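DROLDALE - Arnum Travel opens bookings Thursday at 9 a.m. for its new night train and walking packages to the Droldale coast. First departures in September.

Packages start at $125 a person, two nights, breakfast in. Maps, luggage transfer and a local guide on day one. Groups capped at 89 per train.

"People kept asking for a slower trip, so we built one," said Mahsa Bakhtiari, head of tours at Arnum. "Bring decent shoes." 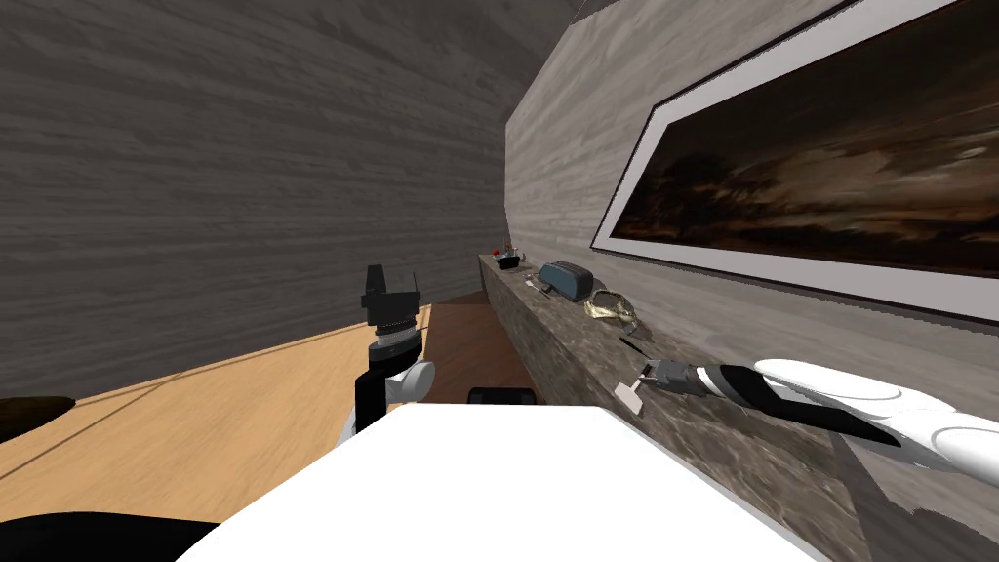

Rendering: gray wood-grain walls and a large framed painting.

Route follows the old Hegazy line, opened 1893. Stops at Zinell for lunch - market is open untill 3 p.m.

Single travelers pay no extra thru the end of the season.

Press contact: Mahtab Ghorbani, Arnum Travel press desk, ext. 2503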